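Skatach Shared Office, 2nd floor: Food and Desk FAQ

Updated in May. Ask Ginette Chan if yours isn't here.

Can I eat at my desk?

Yes. Cold stuff, snacks, sandwiches, fine. Anything with a strong smell goes to the kitchen table please. Fish counts. So does reheated curry, sorry Pravesh.

Where do I put my lunch in the morning?

Fridge by the kitchen door. Top two shelves are for people on this floor, bottom shelf is milk and the Flodstead order. Name on the lid, not on the side. Sides get turned to the wall and then we have three people opening each others boxes.

What kind of container?

Plastic with a lid that snaps down all the way round. See-through or cloudy is best so you can tell there's still food in it without opening. No foil trays with loose foil on top, they tip. No open bowls.

I don't have one. Are there spares?

Cupboard over the sink, left side. Take one, bring it back clean. We started the year with 43 and there are a lot less than that now. Check your car.

Can I leave a container on the white tables?

While you're eating, yes. After that no. The tables are shared and the next person needs the space. Wipe under it too, the glossy tops show every ring and smear.

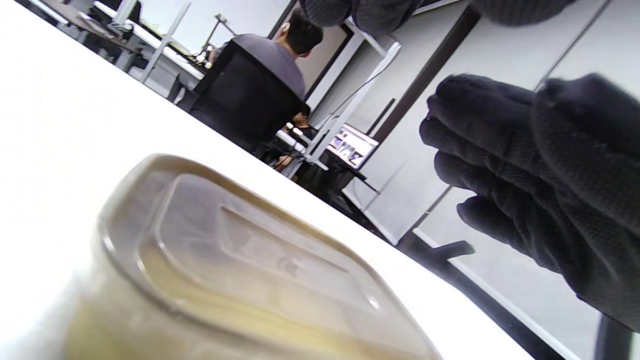
Same goes for lids. A lid left on its own gets put in the lost box under the printer, and it hardly ever meets its bottom half again.

What do I wipe with?

Damp cloth, drop of dish soap, then dry. Not the blue scrub pads!! They dull the shine and we already have one table like that. Replacing a top costs $207 and it comes out of the coffee money.

Microwave?

Lid off or tipped open at one corner. Never snapped shut. Two minutes, stir, look at it, then more if you need. Cover it with a paper towel if it's saucy.

When is the fridge cleared?

Last afternoon of the month, 4 pm. Busisiwe Joubert sends a message the day before. Anything without a name goes, box and all. Anything with a name gets emptied if its gone bad and the box is left on the drying rack.

My container is stained / smells. Any tips?

Baking soda and warm water, leave overnight, rinse. Tomato stains mostly don't come out, just live with it. For smells, leave the lid off for a day or two on the windowsill (not on someone's desk).

Someone ate my lunch.

Tell Ginette. It's nearly always a mix-up, a good half of us have the same box. Put a strip of colored tape on yours, theres a roll in the cutlery drawer.

Can I keep food in my desk drawer overnight?

Sealed and dry only. Crackers, nuts, tea. No fruit. We had ants at the Clarkumdale office and do not want them here.

Who do I tell if the fridge is warm?

Sibusiso Nel, ext. 109. Don't turn the dial yourself, it freezes the salads.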